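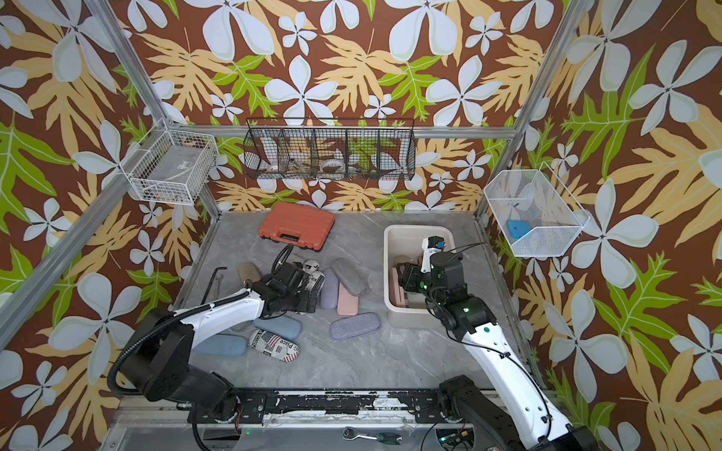 Loud walls, better hands

The first thing I asked Samah Younis was about the flowers. Big white ones, on deep brown, on every wall around her two robot arms. "Everybody asks about the wallpaper," she said, and then she told me it's pretty much the whole experiment.

Her group at Netel wants arms that can tidy up glasses cases in any room you put them in. So they change the room! New wallpaper, new work surface (marble pattern when I visited in November), wire baskets full of odds and ends on the walls — then they record the same chore all over again. The cases get mixed up too, newsprint next to lavender next to an American flag.

The result surprised me. A model trained on 1060 recordings from many busy backgrounds beat one trained on 2860 from a single plain one, when both were tested in a cell neither had seen. Dezső Katona, who ran the tests, still wants 100 more trials before he'll brag. I'd have bragged by lunch.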